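Work With Us > Open Calls > Bench Robot Practice Group

Come help us write the rules for robots at the lab bench!

I run the bench robot practice group at Fullandale, and I'm looking for people who have done wet lab work (students, techs, retired chemists, all welcome) to help us finish our good practice guide for two-armed robots handling glassware. The draft has 500 rules in it right now, which is way too many, and I'd love your help cutting it down.

You'd join four remote sessions in February, read a chunk of the draft before each one, and tell us where it's unclear or just plain silly. No coding needed! We pay $1,682 for the full set, and travel is covered if you'd like to come see the arms at our Dostgate site.

The chapter I'm most excited about covers pouring and holding: when a cylinder should be gripped, how a round-bottomed flask has to be supported before a funnel goes in, and where the second arm should wait.
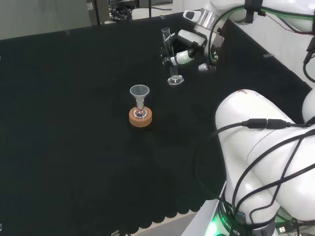

We still argue about cable routing and how close is too close, so if you have strong feelings on either, please apply. Send me a few lines about your lab background and one rule you'd never let a robot break.

Recent calls
Fomura gripper checklist: reviewers wanted
Mendonça workshop on shared benches
Plain-language editors for safety labels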